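Teach slow, or don't bother

Most advice on remote control demos is about getting more of them. I think 200 rushed runs are worth less than 125 careful ones. 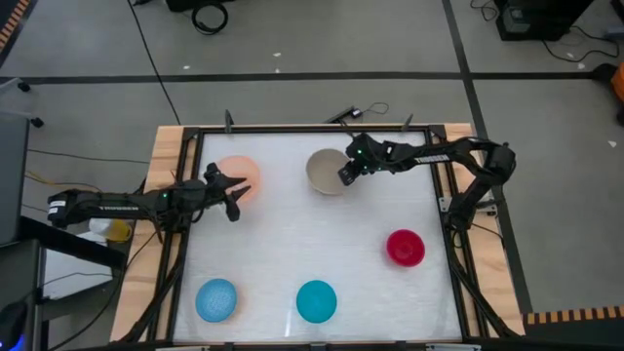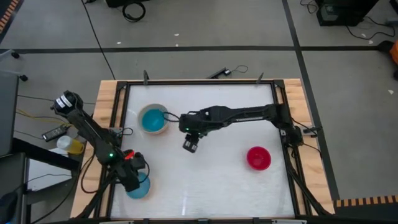 My case is for the patient operator. Tobias Pennington trained me at Forura, and he made me redo any run where I hurried the second arm. With two grippers over the same few bowls, red one included, it's tempting to move both at once. The robot copies that hurry too. I'd pay operators by the hour and drop the quota.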